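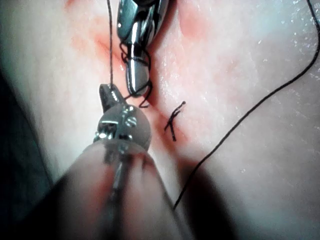

Thread wound on the upper instrument, one knot already in to the right

Markach Boards > Suturing practice > Interrupted stitches, how many loops?

umance_pgy2
Started Tuesday. I'm trying to settle on one way of tying and stick with it. I have been putting several turns on for the first throw, and it holds, but it eats thread and the coils slide down toward the tip. Do people here go with fewer? I also leave short ends, and my attending wants them longer.

lowell_knots
Two turns on the first throw, one after that. More than that just bunches up. Short ends are fine with braided, not with monofilament.

Mussa170
Disagree on the two turns. If the edges pull apart at all, I want three. I'd worry more about the long strand. Pull most of it through before you start wrapping or you'll be chasing it across the tissue.

umance_pgy2
OK, but how long a tail do you leave before the first wrap?
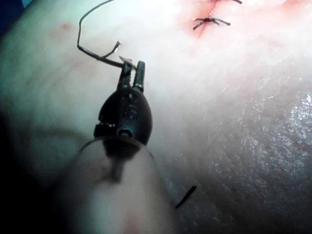

Thread held in the jaws, with a frayed cut end beside them

lowell_knots
Short. And look at that cut end. When it splays like that I trim it back before going on, or it catches in the next loop.

Mussa170
I wouldn't bother trimming for one fork. You lose length every time, and on a 12 cm piece you can't spare it. I get 8 knots out of a piece if I leave the ends alone.

lowell_knots
Eight sounds high to me. I'd cut a new piece before that.

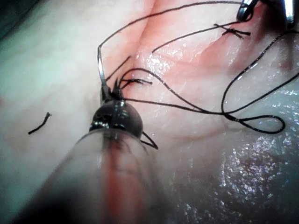
Qiuyue Tan
Moderator, Suturing practice

Both of you are tying different material, so the numbers won't match. For the original question: three turns is plenty on a first throw. Look at where the slack is before each stitch. A closed loop lying off to the side, like the one on the right, will tighten into a knot of its own if you pull without opening it. Clear that first, then set the needle.

The Nullora thread on tail length is still open if you want to carry on there.

Mussa170
Fine with three. Still not trimming.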